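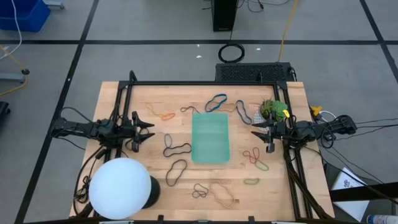 The two-arm cell at Clillow, with the tray and bands set out on the table.

1/ The Clillow workshop has received a number of enquiries about how its two-arm cell is set up and looked after. This thread sets out the routine as it stands in October. It is meant for staff who will be taking on shifts at the cell, and for colleagues at Tavares who are preparing a similar one.

2/ The cell consists of a butcher-block table inside a black aluminium extrusion frame, with one arm reaching in from the left and one from the right. Each arm carries a parallel gripper with two pointed fingers. The present task is tidying: rubber bands are to be picked up from the wood and placed in the tray.

3/ Rubber bands were chosen by Dennis Gachanja, who is responsible for the task list. A band has no fixed shape. It may lie as an open loop, a narrow oval or a tangle, and the fingers must meet the table at very nearly the right height to take hold of it. Small faults in the cell therefore show up quickly.

4/ Start of shift. Walk round the table before switching on. Check that no cable lies across the path of either arm and that the loops at both bases can move freely. The cable bundle on the right must hang with some slack. If it is taut, do not start the cell. Report it.

5/ Switch on the left arm first and wait for it to settle before switching on the right. The order matters at Clillow, as the stop button is wired through the left controller. Tavares should follow its own wiring sheet on this point.

6/ Send both arms to the rest position with the grippers open and pointing towards the middle of the table. Compare the height of the two sets of fingers by eye from the front. A visible difference means that one arm has lost its reference and must be homed again.

7/ Finger check. Close each gripper slowly on a strip of ordinary office paper. The tips should hold the strip without tearing it, and should let go cleanly when opened. If the paper slides out, the tips are worn or out of line. Both fingers of a pair are changed together.

8/ Worn fingers are the most common repair. The tips are small and they touch the wood many times in a shift. The present practice is to inspect them under a hand lens every Friday and to replace them after 3,000 picks, whatever they look like. The count is kept by the cell software, Plodix.

9/ To change a pair: stop the cell, switch off the arm concerned, and support the gripper with one hand. Undo the screws on one finger and fit its replacement before touching the other. Tighten by hand, then a quarter turn with the key. Do not use thread glue. It was tried in the spring, and two screws had to be drilled out.

10/ After any change of fingers the touch height must be set again. Lower the closed tips over bare wood until the paper strip just drags beneath them, and save that value. Repeat at the four corners of the working area. The table is timber and moves a little with the weather, so old values should not be copied across.

11/ Setting out. The tray goes in the centre of the table with its long side running front to back, so that both arms can reach it equally. Place it by hand against the template, then take the template away. The bands are dropped loosely around it. They should not be arranged neatly, nor placed where only one arm can reach.

12/ Use bands of mixed colours. Tan and beige bands must be included, as they are the hardest to tell apart from pale wood and the software needs practice with them. Dark bands near a dark gripper are also difficult and should appear in every set.

13/ Bands that have gone sticky or begun to crack are to be thrown away. A sticky band clings to the fingertips and the software then records a drop that did not take place. Tyson Perron traced most of one week's false records to a single old packet.

14/ Cleaning. Wipe the fingertips with a dry cloth at the midday break. Wipe the table with a cloth that is barely damp and allow it to dry fully before the next run. No polish or spray is to be used on the wood inside the frame. A shiny surface upsets the lighting, and a slippery one makes the bands skate away from the fingers.

15/ Lamps and clamps. Anything fixed to the table edge must be tested with a light push at the start of each shift. If a clamp has moved, tighten it and check that it remains outside the reach of the nearer arm. Please do not move a lamp without noting it in the log, even by a small amount.

16/ Floor. The taped squares on the carpet are used to put the equipment back in the same place after cleaning. If tape lifts, replace the whole length of it. Cables on the floor should be kept to the edges of the walkway wherever they will reach.

17/ Faults. If an arm stops with an error, write down the message before clearing it. Message 464 means that a joint has met more resistance than expected. In this cell the usual cause is a cable caught at the base. Free the cable with the power off, then home the arm and run it slowly through its full range.

18/ If 464 returns on the same shift, leave the arm switched off and tell Tyson Perron. The joint may need fresh grease or a new belt, and that work is done on the bench by Cliltov under the service agreement. Removing an arm takes around 2 hours with two people. It should not be attempted alone.

19/ End of shift. Return both arms to rest, open the grippers and switch off in the reverse order, right arm first. Gather the bands, including any that have gone over the edge of the table, and count them back into the box. A missing band is usually found in the channel of the frame.

20/ Log entries should give the time, the arm, what was seen and what was done. "Right arm, tips changed, height reset at four corners" is sufficient. "Fixed gripper" is not.

21/ The printed version of these instructions will be revised once the Tavares cell is running and its staff have sent in their comments. Corrections in the meantime should go to Dennis Gachanja, with the post number quoted.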